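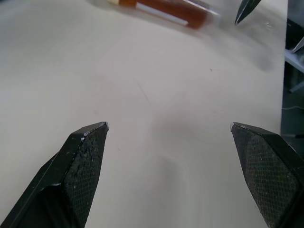

skye_farq wrote:
Frauke says the pads should be cleaned before every practice block, and I'm with her. Our club lost most of April to slipping grips before we tried a damp cloth, and I still feel silly about it!

thuthan wrote:
Thanks Skye, and hello everybody. I'm with the Stukunari team, first year in the club, and we're working on the two-arm handoff for the class showcase. We've run it 26 times and got 19 clean passes, which made us all very happy until Mr. Pons reminded us that the rubric wants the tube set down too (sigh). I'll wipe the pads tonight, there are light specks all over the crosshatching.

kteuber wrote:
Lovely to see new people trying the handoff! I'm going to disagree a little, though, and I hope you'll take it kindly. I wouldn't blame the dust. When my kids built theirs for the Gruller Cup, nearly every drop came from the second arm closing while the first was still moving. Put in a pause and try again before you clean anything.

skye_farq wrote:
Kerstin, a pause costs time, and they only get 65 seconds per run. I'd rather keep the speed and have pads that grip.

kteuber wrote:
They can spare half a second, dear. A dropped tube costs a lot more than that.

yoonhee_do wrote:
Could you do one and then the other? If you change both on the same night you won't know which one helped. We made that mistake with our Dumano project and spent a whole weekend undoing it.

thuthan wrote:
Good point, Yoon-hee. Pause first, then the cloth, 16 runs each. I'll post the numbers when we have them, and thank you all so much for the help!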